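Resources > Planning and budgeting > Questions we get asked

October 14, 2022
By the Stutcombe advice desk

Buying your first robot cell: your questions answered

Is there a right time to start talking about money?

Earlier than most people think, and well before you have chosen an arm. We have had lovely conversations with workshops who had the robot picked out, colour and all, and had set nothing aside for the fingers, the guarding or the table it would stand on. Bring us a rough budget and a box of your parts, and we can usually get somewhere useful over a cup of tea.

What should the budget cover, apart from the robot itself?

Fingers, fixtures, a work surface, cabling, safety assessment, training, and a little put by for the things you will want to change once it has been running for a while. The Jenau starter sheet lists 24 lines, and we do ask people to fill in every one, even if the answer is a nought. Please don't leave out your own staff's time – it is a real cost and it always gets forgotten.

Do we need special fingers for round parts?

Sometimes, and sometimes the plain ones will do very nicely. A part with a ridged rim gives two fingers something to hold, but there has to be room for the fingertips to come down on either side of it, so think about how closely your parts will stand together before you order trays or plates. Spacing is free while it is still on paper!
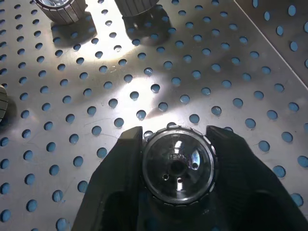 One reader wrote to ask whether it would be cheaper to hire a cell for a season and buy later on. It can be, particularly if your order book goes up and down, though do check who pays for the fingers, as hire terms on the Jirnance scheme leave tooling with the customer.

Can we try our own parts before we commit?

Yes, and we would much prefer that you did. A trial at our Tymoshchuk Road workshop takes 2 days and we ask for 211 parts, which lets us set a few aside for measuring. Send the scuffed and slightly awkward ones along with the good ones, please, as those are the ones that will teach us something. Trial places for November are still open.

How long will we wait for delivery?

Allow 92 days from a signed order, and a bit longer if you need fingers made to your own drawing. It is well worth having the floor, power and air sorted in the meantime – a crate sitting in a corridor does nothing for anyone's mood.

Can we spread the payments?

You can, in stages tied to order, delivery and sign-off.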